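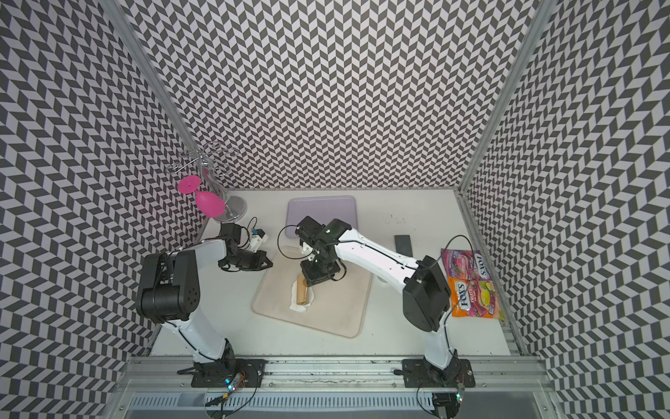 Leena Honkanen objects that a cutting board should never leave the counter, and that putting it away after each meal adds two movements for no gain. Her position is common. I think it is wrong for any work surface under 100 cm wide, and the rest of this column sets out why.

A board left out becomes a parking place. Cloths land on it, then small wooden items, then whatever was in the other hand. The board still occupies its full area but no longer works as a board. In my own kitchen in Golholm the usable counter is 90 cm by 60 cm, and an ordinary board with a tray behind it takes most of the depth.

Stains are the second matter. Pale boards show them early, usually near the rim, where liquid collects and scrubbing is lightest. I count this in favor of pale boards. A dark one carries the same residue and reports none of it.
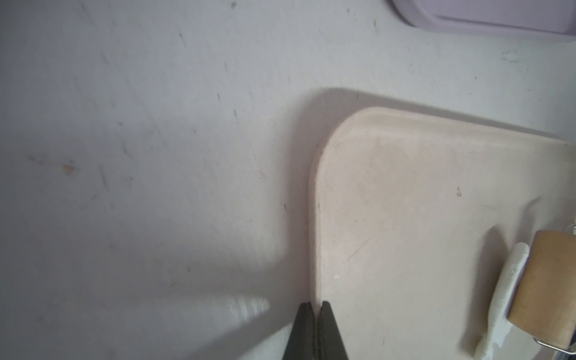

SURFACES AND EDGES

White counters are sold on brightness. What they deliver in practice is a record of use: fine scratches, specks, the odd brown spot. The Imodura care leaflet recommends wiping daily and lifting everything first. The second half of that advice is widely ignored – people wipe up to the edge of the board and stop, and a line of grime forms along it.

A raised rim helps on a tray and does little on a board. On a tray it contains drips. On a board it catches the knife.
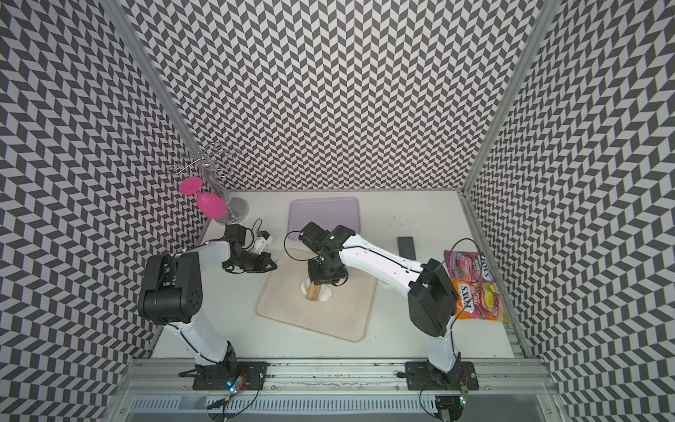

Does a hanging rack make sense for one plastic wine glass?
It does if the glass is used daily. Hung upside down, it drains and keeps dust out of the bowl, and the base takes less counter than a drying mat.

I would still place any such rack in a back corner. Tall items at the front get knocked, and a stand with a heavy base usually survives this better than what hangs from it. Candy, phones and other non-kitchen items belong off the surface entirely.
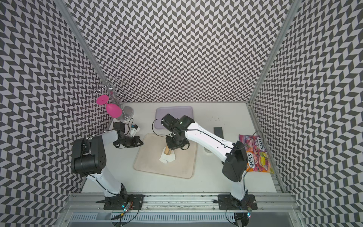

The same rule covers cloths. A cloth dropped in a heap dries slowly at the center, and a wooden piece resting against it takes up the moisture. Fold it or hang it. Hämäläinen in Prosodstead sells a plain rail for the purpose, though a hook does the job equally well. My board now stands on its edge beside the sink between meals, and the cloth hangs above it.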